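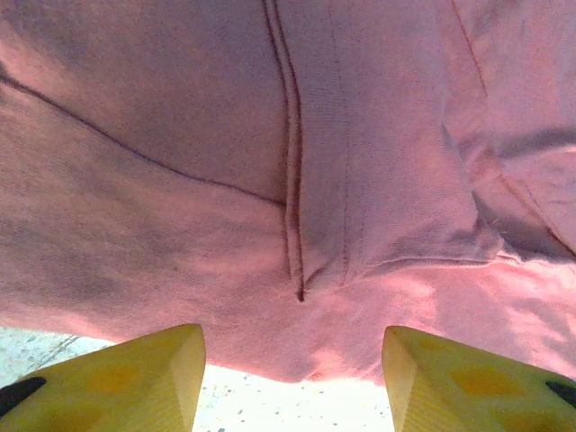 Takumi said a shirt must be folded from the sleeves, and that his mother would never forgive another way.

I wrote this down, because I was new in Landar and wrote everything down.

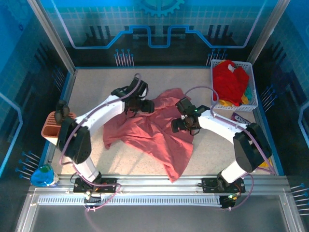 My first winter I lived above the laundry on Katayama Street. I paid 162 a month and learned to fold. The pink one lay wrinkled on the table, and the red one was still high in the basket - it could wait.
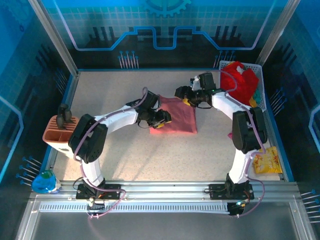

Start again, said Onishi, the corners are lying to you.

I started again. In May I would go home,
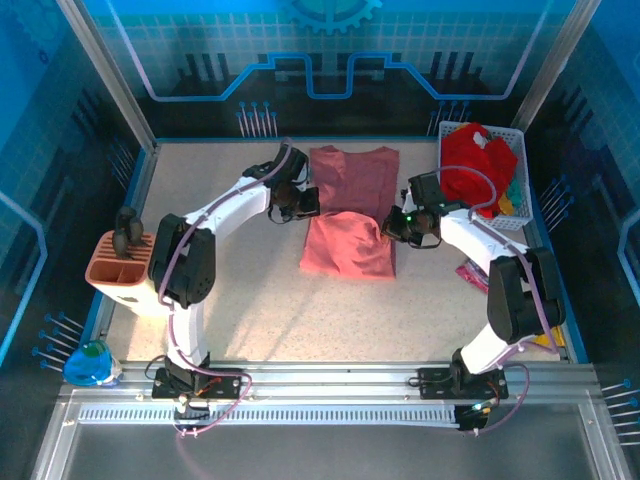 and I wanted to go with straight corners.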